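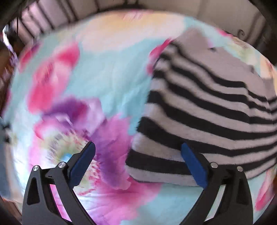 Bedspreads and well water: how often do you wash yours?
14 replies · 1824 views

porchlight_mo
We moved out past Cusley in December and went from city water to a well. Sheets and towels I wash every week and I don't worry much about them. The bedspreads are what I'm trying to work out. At the old house I washed them once a month. Now the whites are coming out a little yellow and I don't want the same thing happening to the prints. Do you wash bedspreads less often on a well, or the same and just use something in the water? We have no softener yet. The quote from Mutgate was more than I wanted to spend this year.

dtrask
Get the water tested before you buy anything or change anything. It could be iron, it could be hardness, it could be both. They take different treatment. Don't use chlorine bleach in the meantime. Bleach and iron together will set the yellow and you won't get it back out.
Like (9) · Reply

hensandhoses
Vinegar in the rinse. Half a cup. I have been on a well all my life, in a house built in 1962, and that's all I use. Wash the bedspread when it's dirty. Once a season is plenty if you fold it down at night and don't let the dog up.

dtrask
Half a cup of vinegar in a full washer of water is not going to do anything about iron. It might help with soap left in the cloth. It's also not great for the rubber parts in some machines.

hensandhoses
My machine is 19 years old and has the same rubber parts it came with.

Gladys Ticona
I ran the laundry at a small inn for a long time and we were on a well too. What made the most difference was the sediment filter. We changed it on a schedule and wrote the date on the housing with a marker. Before that it got changed when somebody remembered. The guest bedspreads were washed every two weeks, cold, inside out, with less detergent than the box says. Too much detergent leaves the cloth stiff and holds on to whatever is in the water.

For iron stains that are already there, look for a rust remover made for laundry. We used Ciseck powder and followed the label. Try it on a hem first if there is a print.
Like (22) · Reply

porchlight_mo
Thank you Gladys. I checked our filter housing and I have no idea when it was last changed. The element was brown. A new one is on the way. I also called the county and they're mailing me a sample bottle.

The prints look all right so far. It's the plain white sheets that show it. I'd like to keep the colors as they are, so I may hold off on rust remover for those.

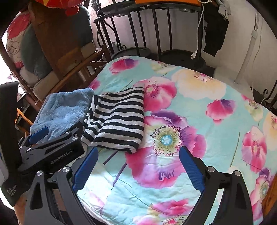

Poppy bedspread, with the striped knit folded on top.

kmarlow80
Pretty print. I'd wash something like that cold and never put it on high heat. Line dry in the shade if you can. Sun took more color out of my quilts than water ever did.
Like (4) · Reply

wes_in_the_valley
Going to disagree on cold. Cold water straight out of a deep well in winter can be too cold for powder to dissolve. You end up with white grit in the seams. Use warm, or use liquid. I went over to the Pálfi liquid and the grit stopped.

kmarlow80
Fair point on powder. I use liquid so I never ran into that.

hensandhoses
Or dissolve the powder in a pitcher of hot water first. Doesn't cost anything.

bluestem
Can you get to a laundromat in town? Bedspreads come out cleaner in a big drum anyway. I take ours in four times a year and do everything else at home. City water, big machine, home by lunch.

porchlight_mo
It's 40 minutes each way, but I could do it when I go in for groceries. That might be the answer until we get a softener.

dtrask
Post your numbers when the test comes back. If the iron is low you may not need the Mutgate unit at all. A smaller filter could cover it.

porchlight_mo
Will do. The bottle came this afternoon. I have to run the tap for five minutes before I fill it.

Share · 3 shares
99 people follow this topic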